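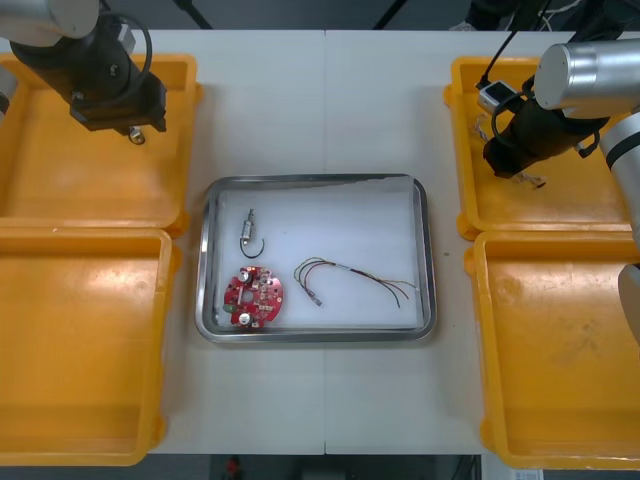

Mesa de trabajo con bandejas naranjas y una bandeja central de acero inoxidable.

Separación de utensilios por colores en una cocina comunitaria: ¿es obligatoria?

Publicado por Fumiko Ebihara el 27 de julio de 2019
Sección: Seguridad alimentaria y locales compartidos

Me dirijo a los miembros de este foro en nombre de la asociación vecinal de Drirkport, que gestiona una cocina de uso compartido. Elaboramos comidas para un comedor de mayores y, en septiembre, comenzaremos a preparar además menús sin gluten y sin frutos secos. El local dispone de una superficie de 59 metros cuadrados y no es posible dividirlo mediante obra.

En la última reunión se planteó asignar un color a cada grupo de alimentos, tanto en bandejas como en tablas y cuchillos. Parte de la junta sostiene que se trata de una exigencia legal; otra parte entiende que es una recomendación. El presupuesto disponible para menaje asciende a 455 euros, por lo que convendría aclarar este punto antes de efectuar el pedido.

Solicito, en concreto, orientación sobre lo siguiente: si existe una asignación de colores de cumplimiento obligatorio, si los recipientes de acero deben identificarse también y qué documentación conviene conservar ante una inspección.

Agradezco de antemano su atención.

Respuestas

Akihiko Maruyama

Estimada señora Ebihara:

La normativa europea de higiene alimentaria (Reglamento 852/2004) obliga a proteger los alimentos frente a la contaminación y a implantar procedimientos basados en los principios del APPCC. No impone, sin embargo, un código cromático determinado. Los colores son un medio para cumplir esa obligación, y cada establecimiento puede elegir el suyo siempre que lo describa por escrito y lo aplique de manera uniforme.

En el sector está muy extendido el uso del rojo para carne cruda, el azul para pescado y el verde para frutas y hortalizas. El amarillo se destina con frecuencia a las aves y el blanco a pan y lácteos. Para alérgenos suele reservarse el morado. El naranja carece de un uso tan asentado, de modo que pueden emplearlo para lo que decidan, con la condición de que figure en su plan.

En cuanto al acero inoxidable, no es preciso sustituirlo ni pintarlo. Basta con asignar a cada recipiente una zona de almacenamiento y, si lo estiman necesario, colocar una etiqueta resistente al lavado en la cara exterior. Deben evitarse los adhesivos en el interior y en los bordes por los que se vierte el alimento.

Respecto a los menús sin gluten, la separación de utensilios resulta insuficiente por sí sola. Recomiendo elaborarlos en primer lugar, sobre superficies recién limpiadas, y mantener la harina suelta cerrada durante ese tiempo. Un colador o una tabla de madera con uso previo difícilmente quedan libres de restos, por lo que ahí sí aconsejaría material exclusivo.

La documentación mínima que les convendría reunir es la siguiente:

Plano del local con las zonas y el recorrido de los alimentos.
Tabla de colores, fechada y firmada por la persona responsable.
Registro de limpieza.
Fichas de proveedores y declaración de alérgenos de cada plato.
Certificados de formación del personal.

Existen además requisitos autonómicos que pueden variar. Consulten con el servicio de inspección de su zona antes de septiembre.

Giang Kiều

En nuestro centro de Telham se compró un juego completo de seis colores y al cabo de unos meses solo se utilizaban tres. Los demás acabaron en un armario. Sugiero empezar con pocos colores y ampliar después.

Conviene asimismo revisar las bandejas de plástico de forma periódica. Cuando la superficie presenta surcos profundos o grietas, la limpieza deja de ser fiable y procede retirarlas. Las marcas leves no requieren sustitución inmediata, aunque nosotros las anotamos en el registro.

Sobre el precio: soliciten que la factura detalle la aptitud para contacto con alimentos (el símbolo de la copa y el tenedor debe constar en la pieza o en la documentación). Las cajas de almacenaje general no siempre lo llevan.

Riku Sakamoto

Es obligatorio. A nosotros nos lo pidieron.

Comentario de Akihiko Maruyama a la respuesta anterior

Es posible que el inspector exigiera el cumplimiento de un código que ya figuraba en el plan del propio establecimiento. En tal caso sí resulta exigible, por haberlo asumido este. Sería útil conocer el texto del acta.

Comentario de Fumiko Ebihara

Agradezco las aportaciones recibidas. Trasladaré a la junta la propuesta de adquirir material exclusivo en color morado para los menús sin alérgenos y de conservar el menaje de acero existente. Queda pendiente la consulta al servicio de inspección, cuya respuesta incorporaré a este hilo.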